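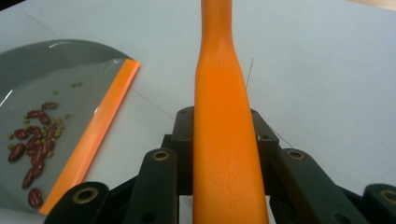 Search this blog Type and hit enter

So the bean sweeping went sideways again, and this time it was my fault.

If you're new, I've been collecting sweeping demos with the hand-held gripper for the Tasgate project. Spill beans and lentils on the white table, get them into the dustpan, repeat until your wrist complains. I was supposed to do 60 runs before lunch. I got to 3.

On the fourth one the orange handle started rotating in my grip. Just a hair at first! I squeezed harder, figured it was fine, and kept going – and then the left linkage stuck. The fingers stayed shut, the trigger went floppy, and I did the dumb thing, which was poke at the joint with my free hand. It let go all at once and pinched the side of my thumb. Blood blister, nothing worse, but wow, did I yell.

Wayne McKinnon came over with ice and a flashlight and found a lentil jammed behind the plate. One lentil!

Inês Baptista wrote it up as fault 197 and made me add a line to the checklist: hands off the linkage until the tool is down on the table. Fair. She also wants some kind of shield over the joints, and I'm printing a first try tonight. The three runs I did get are going in the trash, as the handle was probably slipping in those too.

Thumb's purple. Back to beans tomorrow.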